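Folding laundry on a straw mat
by Tamara Bucur

A woven straw mat on the floor is a good place to fold a mixed load. It gives you more room than most tables, and long things can lie flat. Sweep it first, and run your hand along any seam where two panels join. Loose straw catches on cloth.

Start with pants. Close the zipper, lay one leg over the other and smooth the seams toward the hem. With cargo pants, press the pocket flaps down before you fold, then bring the hems up to the waist and fold once more.
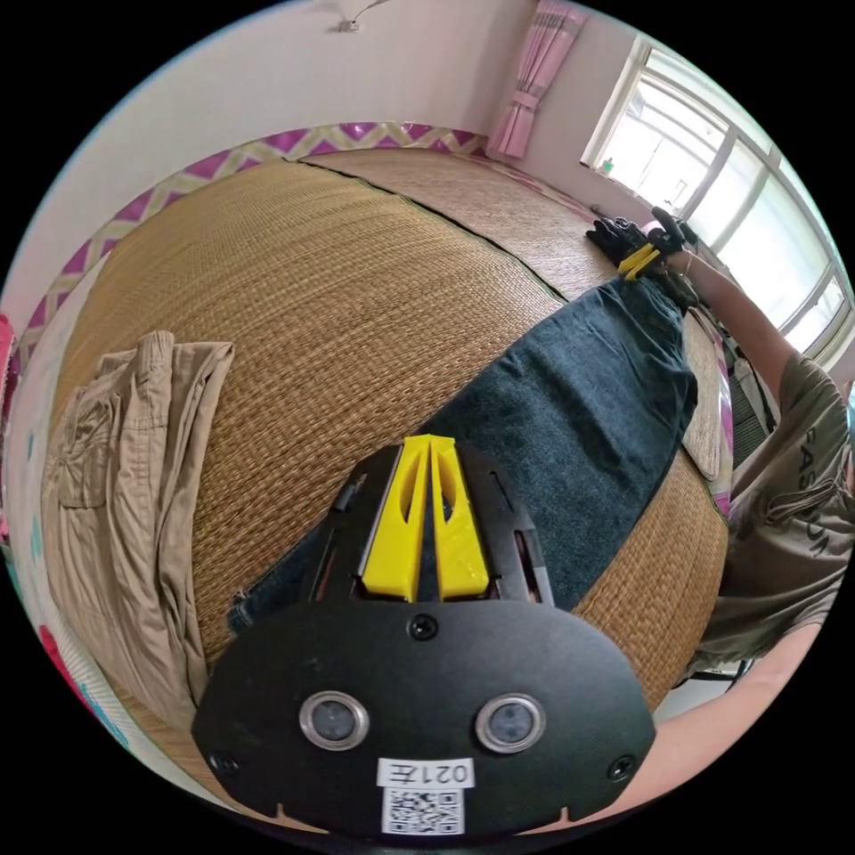

Denim with a frayed edge needs a bit more care. Don't pull at the threads - tuck the frayed end inside the first fold and let the thicker cloth hold it in place.

Towels come next:

1. Spread the towel out and shake down the pile.
2. Fold it lengthwise into thirds to make a long rectangle.
3. Line up the hems at both ends.
4. Fold it in half, then in half again.
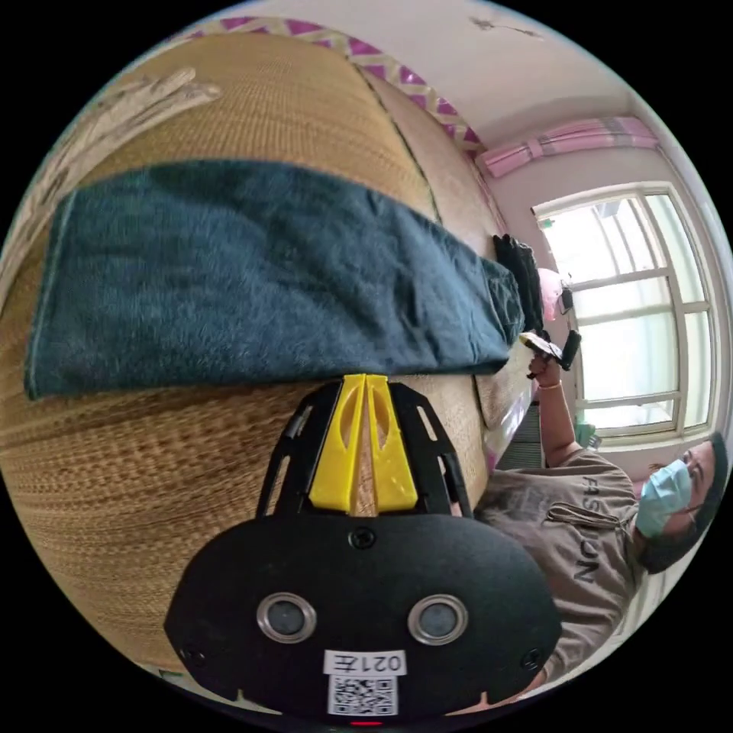
If your shelf is shallow, fold the towel in thirds at step 4. Mine is 16 inches deep and takes the halves fine. Leave dark clothes until last, after the towels are put away, so they pick up less lint. Shake the mat outside when you finish and store it rolled.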